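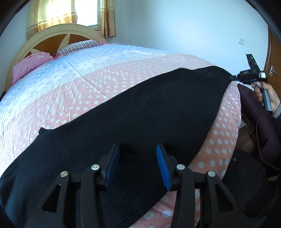

According to Leire Pastor, the first version of the protocol asked too much of the left hand: it had to find the hem, hold it and keep the camera steady, and new operators did all three badly. Her remark, made at the March review, led us to separate grasp search from transport in the instructions given to students. The rest of this section describes the revised protocol and the material recorded under it.

4.2 Two-handed cloth handling in homes

The Palumbo project was run over one term with 19 undergraduate students enrolled in the robotics practicum. Each student recorded garment and bedding tasks in a home, using a pair of hand-held grippers in place of a robot. Each tool carries its own camera, so that every episode yields two views with a shared clock. Figure 3 shows one such view during a task with black fabric on a bed: the two jaws of the recording tool are open in the foreground, with their blue ridged pads facing one another over the cloth, while the tips of a second hand-held gripper meet the right corner of the fabric.

Three features of this setting matter for the analysis. First, the support surface is soft. On a table, a downward approach ends at a known height; on a quilt the jaws can sink into the bedding and close on more than one layer. Second, the support is patterned and the object is plain. In Figure 3 the outline of the black fabric is easy to separate from the dotted quilt, but the interior offers very little texture apart from small specks of lint. Folds well inside the outline are hard to locate from a single image, and annotators were told to leave them unmarked where they could not agree. Third, the hand holding the other tool is often in view. We did not mask hands or sleeves before training.

Students were given a task card naming the object, the start state and the end state. The card left the order of grasps open. Under the revised protocol, one tool takes hold of a corner or edge and stays still, and the other moves only after that hold has been made. An episode begins with both jaws open and is closed by the operator. Practice episodes were stored under a separate label and are excluded from all totals below.

In all, 1,061 episodes were submitted through Grodari, the upload and review tool written by the previous year's class. Of these, 136 were rejected, leaving 925 for training and evaluation. The most common ground for rejection was loss of tracking in one tool – usually when a jaw passed close over a uniform dark surface and the camera had few features to follow. Drift of this kind is hard to notice during recording, and several students learned of it only after upload. Liam Bunting added a check to Grodari that compares the distance between the two tools at the first and last image of an episode. It was in use from 6/18/24 onward, and earlier episodes were re-checked by hand.

Dark cloth on a bed accounts for 189 of the accepted episodes. We report this subset separately in Section 5. It was not planned as its own category, and the object list is uneven: some homes contributed a single garment recorded many times, others a mixed basket of washing. Lighting was not controlled. Students were asked to leave curtains and lamps as they were, so windows may appear much brighter than the room, and exposure was left on automatic.

Gripper width was logged on both tools. We treat a width that stops changing above the fully closed value as evidence of a grasp, although with thin fabric the margin is small and the signal alone is unreliable. For thin items the label was confirmed from video by two annotators working independently. Disagreements went to a third and were dropped if still unresolved. The annotation guide, with the task cards, is given in Appendix B.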